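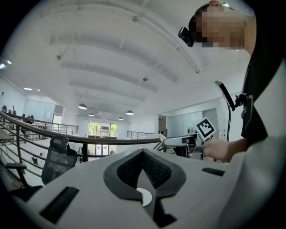
Is the Skelenlow paper mill open day worth the drive if you don't make paper yourself?
Go anyway. Most of what there is to see needs no background at all, and the people on the floor are happy to start from zero.

We got there a little after 9 in the morning, paid at the gate and were sent straight into the rag room, a long shed with cotton offcuts heaped up to the windowsills. Skelenlow still makes part of its paper from cotton, and the smell in there is like a linen closet, warm and a bit dusty. I could have stayed an hour!

The beaters come next. There are 2 of them, big oval tubs with a roller at one end, and the older one, the Queiroz, has been going for longer than anyone on shift could say. It's loud. You feel it in your feet before you get through the door. They let us scoop out a handful of pulp at different stages, and by the last one it was so fine it ran through my fingers like thin oatmeal.

Then the vat. Visitors can pull a sheet, four people at a time, and I went around twice (the second line was shorter). My first sheet had a thumbprint in it and a corner thick as cardboard. The second was nearly flat – I was ridiculously pleased with it. They press them for you and you pick them up from the drying loft after lunch.

The loft is up 38 steps, steep ones, with a rope for a handrail. Sheets hang over the lines in rows, and with the shutters open they all move a little at once. Lovely light up there too.

Downstairs the mill shop had seconds by the pound, plus a watercolor paper called Disex that I'd only ever seen in catalogs. I bought a pad and some 230 envelopes, which should see me through a lot of Christmases. The soup in the canteen was good, the coffee less so.

Parking is in the field behind the Valtix warehouse, and it was muddy, so bring boots. The next open day is in December, with marbling in the rag room if they can get the heaters working.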